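Las primeras piedras

La consejera Margaux Rey había puesto ya diecinueve primeras piedras y ninguna segunda. Las ponía bien, eso se lo reconocía hasta la oposición: se agachaba sin doblar la espalda, extendía el mortero con una paleta de plata y decía «aquí vivirán familias» en un tono que hacía callar a las excavadoras alquiladas para la ocasión.

El plan se llamaba Horkari y prometía 3531 viviendas públicas antes de que terminara la legislatura. En febrero quedaban seis semanas de legislatura.

—¿Cuántas tenemos? —preguntó la consejera.

—¿Terminadas? —dijo Bosman, su jefe de gabinete.

—No seas vulgar. En general.

Bosman consultó la carpeta. Había parcelas calificadas, parcelas en trámite de calificación y una parcela en la que pastaba un burro con contrato en vigor. La constructora Irnix, adjudicataria del primer lote, había enviado una maqueta preciosa, con árboles.

—En general, 1000 —dijo Bosman, que tenía hipoteca.

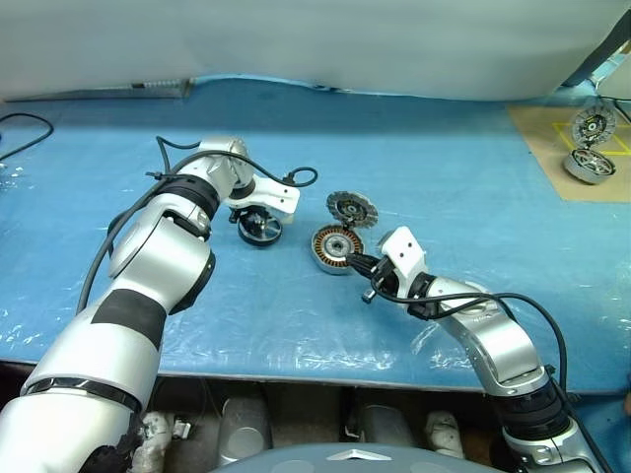

La definición

Se convocó a los técnicos a las ocho de la mañana para estudiar qué era, en rigor, una vivienda. El arquitecto jefe opinó que debía tener techo. Se le agradeció la aportación y se le pidió que esperase fuera.

A mediodía ya había acuerdo. Se consideraría vivienda iniciada todo espacio respecto del cual existiera una voluntad habitacional manifiesta. El burro, consultado por vía administrativa, no presentó alegaciones. Con la nueva definición salían las 3531 y aún sobraban unas cuantas, que la consejera ordenó reservar para la campaña.

Solo protestó Zistov, el interventor, un hombre que comía siempre en su despacho y doblaba la servilleta para el día siguiente.

—La gente irá a ver los pisos —dijo.

—La gente trabaja —contestó Margaux Rey—. No tiene tiempo de andar mirando solares.

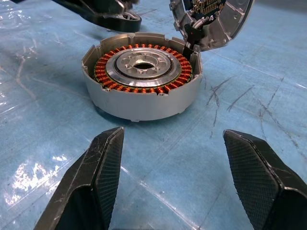 La entrega de llaves se celebró en el salón de actos de la consejería, dado que en los solares había barro. Cada familia recibió un llavero, un folleto y un número de expediente. Zistov, en la última fila, pensaba que el plan Horkari se parecía a un motor a medio desmontar, con la carcasa abierta por arriba y todo el mundo asomado, elogiando el aluminio. Una señora levantó la mano y preguntó qué puerta abría aquella llave.

—La del futuro —dijo la consejera, y hubo aplausos en las tres primeras filas, que eran de la casa.

La señora esperó a que terminaran.

—Ya, pero ¿en qué calle?

Bosman miró a Zistov. Zistov miró al arquitecto jefe, a quien por fin habían dejado entrar. El arquitecto abrió la maqueta de Irnix, levantó con dos dedos uno de los bloques y se lo tendió a la señora, que lo sopesó, le dio la vuelta para ver la orientación y preguntó si tenía trastero.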